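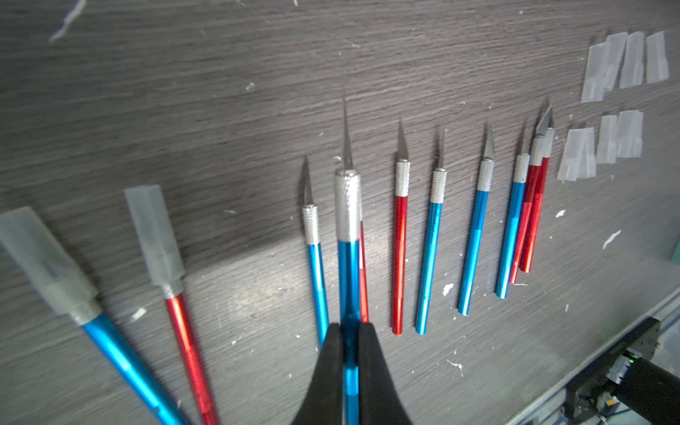

Milum Community Workshop
Progress report to the Tradach Fund
Period covered: September to January
Prepared by Inese Sproģis, workshop coordinator

1. Summary

The grant was given to re-equip the paper and model-making room and to run two courses in it. The room has been open again since October. The first course is finished and the second is under way. Spending is within budget apart from blades, which are covered in section 5.

2. Hand tools

The old craft knives were a mixed lot with plastic handles, several of them cracked at the neck, and we stopped using them in September. The new ones have anodised aluminium handles in red and blue with a knurled silver collet that holds the blade. We had asked for one colour throughout, but the supplier could only do the two and the price was the same. The colours don't mean anything and people take whichever is nearest.

The blades are not all one shape. Most of the work is done with an ordinary pointed blade. There is also a long thin one for getting into corners, and a broad triangular one that Edgars Ķēniņš prefers for thick card. Some of the knives have a frosted plastic cap and some do not. We have asked Belkadi for more caps and they have said yes twice, but nothing has come yet. In the meantime, uncapped knives go back in the rack as soon as the cutting part of a session is over, and the rack is locked in the cupboard overnight.

Gilang Tjoa has written a one-page sheet on changing a blade: loosen the collet, draw the old blade out with pliers, seat the new one fully, tighten, and drop the old blade in the tin. It is taped inside the cupboard door. New members do this once with a tutor before they do it alone.

3. The room

The tables were re-topped in a dark grey wood-grain finish. It wipes down easily and pale offcuts show up well against it, so the tables now get brushed more often than they used to. The cutting mats arrived in November. Two were warped and Plusex replaced them without charge.

The lighting over the window side is still poor after four in the afternoon. The electrician has quoted for a second strip light and this is the main item left in the room budget. We would like to go ahead in February if the fund has no objection.

4. Courses

The autumn course was Cutting and Scoring for Beginners, led by Dilek Dursun. There were 13 places and all were taken. Two people dropped out in the first month, one through a change of shift, and the rest finished. Members made a folded box, a small relief picture in layered card and a scale model of a room of their own choosing. The room models took longer than planned and we gave up the last session's talk so they could be completed.

The second course is more advanced and is led by Kourosh Farahani. It covers stencils and fine work in thin sheet. Feedback so far is good, though several people have said the sessions are too short once setting out and clearing away are taken off. We are looking at starting half an hour earlier.

There has been one minor cut, to a thumb, during a blade change in November. It was dressed on site and entered in the accident book. Gilang's sheet was written after that.

5. Spending

Tools, mats and table tops came in slightly under the amounts in the application. Blades are over. We had allowed for one change per person per session, and thick card gets through them faster than that - the tips go first, and a blunt tip makes people press harder. We have moved the saving on table tops across to cover it and have started buying blades in the larger packs.

The sharps tin was not in the original budget. It was paid for out of general funds and we are not claiming it.

6. Next period

Fit the second strip light, subject to your agreement.
Chase Belkadi for the caps, or buy them elsewhere.
Finish the second course and put the work on show in the entrance hall.
Decide with Dilek whether to repeat the beginners' course in spring. There is already a waiting list.

Receipts are in the attached folder, in date order. The one for the pliers is missing and we have asked the shop for a copy.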